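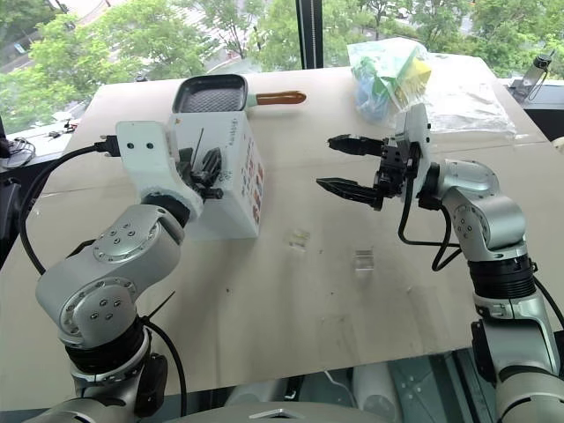

Ticket 1219 – grill pan, handle loose out of box
Site: Godilstead, kitchenware returns
Opened by: Jalen Montoya
Status: open, waiting on supplier

Square grill pan, ridged, dark grey with the green and orangey-brown handle. Customer says handle wobbles from day one. Wants a swap not a refund.

Checked so far
– tightened screw at the handle base, held for a bit, then play came back
– tried a new screw from the spares tin, same thing
– thread in the pan side feels stripped?? hard to tell without a torch
– sat it on the flat bench, base doesnt rock, so pan itself is fine

Update, 2:15 pm
Rang Cloutier. They want the batch number off the base sticker. No sticker. Asked if the carton number would do, was told "maybe". Emailed it anyway.

Update, Kofi Wumbei
Had 3 of these back at Gultcombe in November, same colour handle. Ours were a short screw, the longer one fixed two of them. Third one was stripped like yours, wrote it off. Dont use thread glue, it goes on the stove. Will send a couple of the long screws over in the next van.

Update, 4:40 pm
Thanks Kofi. Cloutier replied, will credit if we send the pan back with its own carton. So pls DO NOT bin or flatten the carton. Customer rung, happy to wait til the new stock is in.

To do
– long screw when it turns up, try once only
– if no good, pack and return, credit against the Clestesness account
– check the other ones on the shelf for wobble befor they go out

Leaving open.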